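Rorngate Neighbors Help Board
Posted July 6, 2024 by Elżbieta Sadowski

Getting people to sort recycling at a shared house

I manage a shared house with 5 tenants and one kitchen. Our hauler switched in February from one mixed cart to separate carts for containers, paper and trash. Since then two loads have been left at the curb with a tag on them. The tag has a box checked for "contamination" and nothing else filled in, so I don't know which item was the problem.

The kitchen has one tall can with a lid and a paper bag next to it. Everybody is polite about it and nobody reads the sheet I taped to the refrigerator. Bottles go in with the trash, and greasy takeout boxes go in with the paper. One tenant puts everything in a tied grocery bag and drops the whole bag in the container cart.

I would like something that fits along a wall, costs little, and works without me standing over it. I have 600 dollars for the year for all house supplies, so I am not buying a cabinet system. Do the lids with cut-out holes make any difference, or is that for offices?
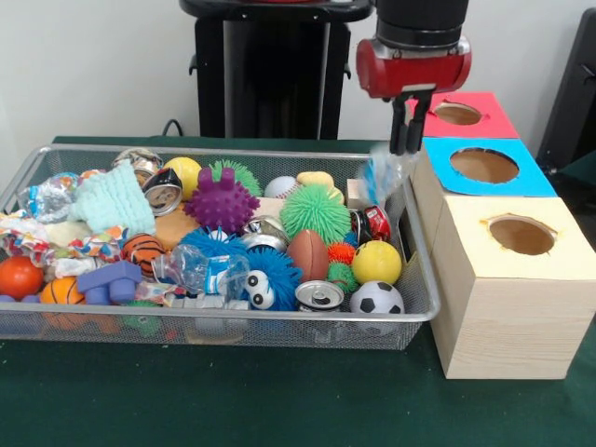 I should add that the back door is next to the kitchen, so carrying things out to the carts is not the hard part. The hard part is the ten seconds when someone has a thing in their hand and the nearest opening wins. Also, two of the tenants work nights, so a house meeting with everyone in it doesn't happen.

Gemechu Sisay

The tied bag is very likely your problem. Many haulers will not open bags at the curb, and a crew member who sees one can leave the whole cart. Start there. Tell that tenant directly, in a text if you have to, that things go in the cart with no bag around them. Don't put it on the sheet.

On the lids, yes, they help in a house too. I look after a building with laundry and mail in the same hallway, and we had open cans for years. I put tops on them with holes. A round hole slows people down a little. They have to pick up one item and put that one item in, and a full grocery bag doesn't go through. You can make the tops yourself from whatever stiff board you have. Cut the hole bigger than you think, because a hole that is a tight fit for a large soda bottle gets torn up and then people start leaving bottles on top.

Color helps more than words. Use one color for each kind and use the same color on the cart outside. I did blue for containers because the cart is already blue. Check yours first. If the carts are all one color, put a strip of colored tape on each lid.
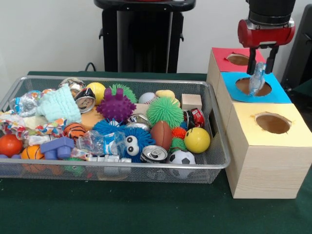

Put them in the same order inside and outside. If trash is on the right in the kitchen it should be on the right by the fence. I had mine reversed for a while and kept finding paper in the trash cart.

Empty the container bin before it is full. When it is full people use the next one over. In a house your size I would guess every second day, but you will see.

One more thing, about the tag. Call the hauler and give them the address. Mine had a note from the driver in the account that was a lot more useful than the tag.

Mohcine Fahmy

Just buy the Kedier bins. They stack and they're fine. Ours have lasted.

I don't agree about emptying every second day, that's too much work. Get a bigger bin.

Hòa Doãn

I wrote up what we did at our co-op house on Cirnier Street and I am pasting it in, as the old link doesn't work anymore. 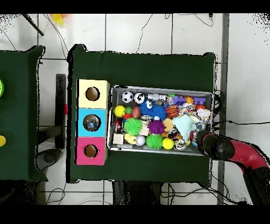
2 min read · 796 views

We tried a rota first. It lasted until the first person went on vacation. After that we stopped assigning people and changed the setup.

We took the big trash can out of the kitchen and put in a small one. This got complaints for a week. A small trash can fills up fast, and people began to look at what they were putting in it.

We moved the paper out of the kitchen completely. Most of our paper is mail and delivery boxes, and both come in by the front door. A crate there catches nearly all of it. What is left in the kitchen is greasy, and that goes in the trash anyway. That took care of the pizza boxes.

We also keep one basket for things no one is sure of. Broken toys, batteries, lids, odd bits of plastic. Whoever has time goes through it and looks things up. Batteries should have their own jar with tape over the ends, and please don't leave them in a pile with everything else. Most small plastic toys were a no with our hauler, but the ones in good shape went to the thrift store.
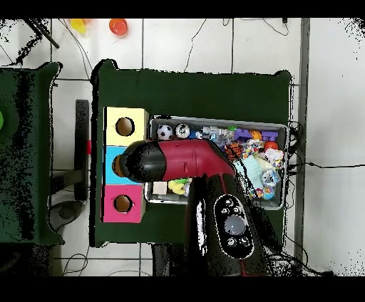 Yellow, blue and pink boxes beside the bin of small toys

Skip the long sheet on the refrigerator. We replaced ours with one line on each bin at eye level, in thick marker, naming the items we kept getting wrong. Ours says "NO CUPS" on the paper crate. Yours would probably say "NO BAGS." Change the line when the problem changes.

Rinsing: we ask for a quick rinse and leave it at that. When we asked for clean, people gave up and used the trash.

For the night shift tenants, a photo of the new setup in the group chat did the job for us.

Contact the moderators | © 2024 Rorngate Neighbors Help Board | Back to top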